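2 min read

I have been putting off the container cupboard since March. You know the one – you open the door and nine lids slide out onto your feet, and not one of them fits the thing you've got in your hand.

So on Saturday I made a big pot of coffee, pulled every last box out and piled the whole lot up to sort. Plastic ones that had gone orange from chili went straight in the recycling (goodbye, old friends!). Anything without a lid went too. I was pretty ruthless, for me.
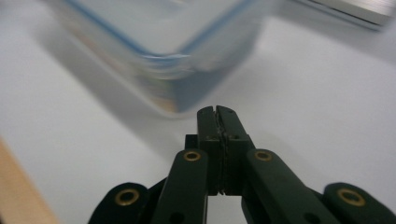 Glass food container on the white tabletop.

The glass ones are what I'm keeping. I bought my first set at Storard a few years back and they've been dropped, frozen and shoved in the dishwasher more times than I can say, and I still love them. They cost more, but leftovers don't taste like last week's curry, and I can see what's in there without opening three things.

I did try stacking them with the lids on and ran out of shelf in nearly 2 minutes. Now the boxes nest inside each other and the lids stand up in an old Hopkin cookie tin next to them. It's not pretty, but the door shuts!

Next up is the spice drawer, and I'm already tired.

Recent posts
Soup for a cold Sunday
My Dullelow bread pan, one year on
What I keep in the freezer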